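Cleaning and Restocking Open Bins for Play Food and Bowls
Yen-ting Peng
Last updated 2020-04-21

This procedure covers open-topped gray bins used for toy vegetables, small bowls and similar loose items. It applies to the Lutberg and Stekside sizes. The Fedeo bin has a removable liner and is covered on its own page.

You will need
Dish soap
A soft brush and a plastic scraper
Two lint-free cloths
A bucket of warm water, 9 liters
White vinegar, 300 ml

Emptying
Take out bowls first, then the toy food. Check inside each bowl for small pieces before setting it aside. Keep translucent bowls away from anything gritty, as they show scratches sooner than opaque ones.

Washing the bin
1. Tip out dust and crumbs. Brush the corners where the flared walls meet the floor.
2. Add soap to the water and wash the walls from the rim down. Wash the floor last.
3. Lift stuck residue with the scraper held flat. Do not use steel wool.
4. For dull patches, mix the vinegar with an equal amount of water, wipe on, leave for 11 minutes and rinse.
5. Dry with a clean cloth and leave the bin upside down overnight.

Scratches and scuffs on the floor are normal wear and will not wash out. Chips along a wall are acceptable if the edge is smooth. Sand a rough edge with fine paper, wiping off the dust afterward. Retire a bin with a crack that runs through the wall.

Washing the contents
Hard plastic pieces can be soaked. Toy corn holds dirt between the rows of kernels, so brush it lengthwise and then across. Ribbed or lobed pieces need the same treatment along each groove. Wipe painted pieces with a damp cloth only.

Restocking
Stand bowls upright on the floor of the bin and do not nest them. Lay long pieces lengthwise against a side wall. Place shorter pieces in the remaining space in a single layer. Nothing should stand above the rim if bins are to be stacked.

Repeat every 2 weeks. Bins put away in December should be washed again before use.

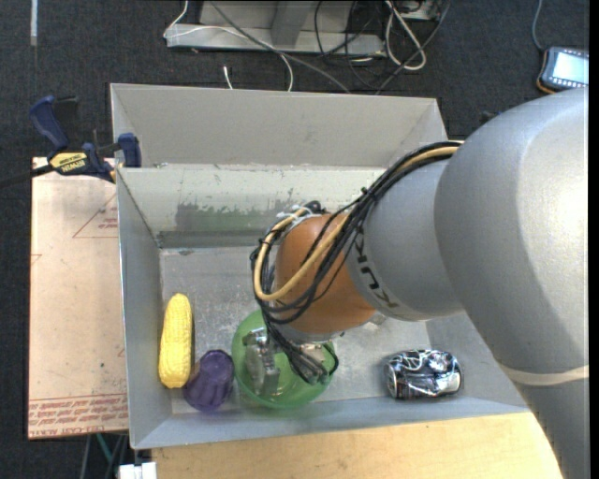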